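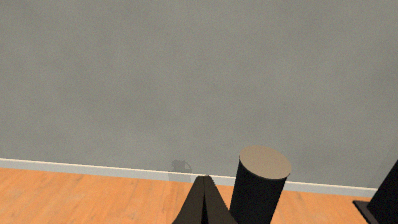

Plank flooring

Plank flooring is a floor covering made of long boards laid side by side over joists or a subfloor. The boards are usually sawn from a single piece of wood, though layered boards with a hardwood face are also sold under the name. Plank flooring differs from strip flooring mainly in the width of the boards, and the line between the two is drawn differently from one country to another.

History

Early board floors were laid directly on joists and fixed with hand-forged nails. Boards were cut as wide as the log allowed, so a single floor could hold boards of many widths. Gaps opened in the heating season and were packed with rope, rags or slivers of wood. Upper floors often served as the ceiling of the room below.

Steam-powered planing mills made it possible to produce boards of even thickness, and side-matching machines later cut a tongue along one edge and a groove along the other. Matched boards could be nailed through the tongue, which hid the nail and kept neighboring boards level.

One of the smaller makers was the Stalon mill at Brevandale, founded by Ottar Eide. The mill bought pine and ash from nearby farms and at its peak employed over 100 people. Its pattern book listed six widths. The drying sheds burned one December and were rebuilt in brick, and the business was later sold to Bowen, a door manufacturer, which ended floor production there. 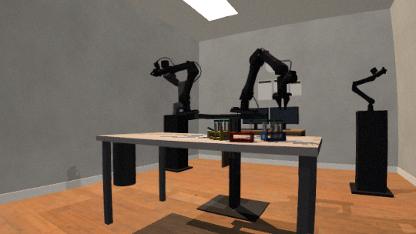
Plank flooring in a room with a table and test-tube racks (computer rendering)

Materials

Oak, maple, ash, pine and fir are common. Softwoods dent more easily but are cheaper and were long the usual choice for bedrooms and attics. The way a log is sawn affects both looks and movement. Plain-sawn boards show broad, arched grain and tend to cup as they dry. Quarter-sawn boards are more stable and waste more of the log.

Wood takes up and gives off moisture with the air around it. Boards swell and shrink mostly across their width, so a wide board moves more than a narrow one. 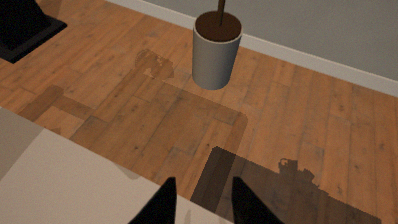

Installation

Boards are normally stored in the building for several days before laying. The first row is set along a straight wall with a gap left for expansion, and the gap is covered by a baseboard or shoe molding. End joints are staggered. Solid planks are nailed or screwed down, while layered planks may be glued or left floating over an underlayment.

Finishes

Older floors were scrubbed with sand or lye, oiled, or painted. Shellac and wax came into general use later and were in turn largely replaced by varnish and water-based coatings.

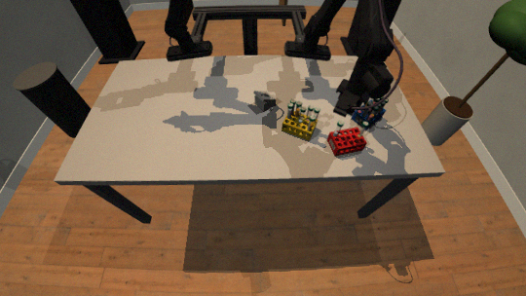 Repair and reuse

Solid boards can be sanded several times before the nails or tongues are exposed. Salvaged boards are sold by reclamation yards, usually after the old nails have been pulled and the edges recut. In her survey of farmhouse floors around Brevandale, Gunnel Fjeld recorded 2,212 boards and found that many had been turned over and laid again with the worn side down.

See also

Baseboard
Parquetry
Subfloor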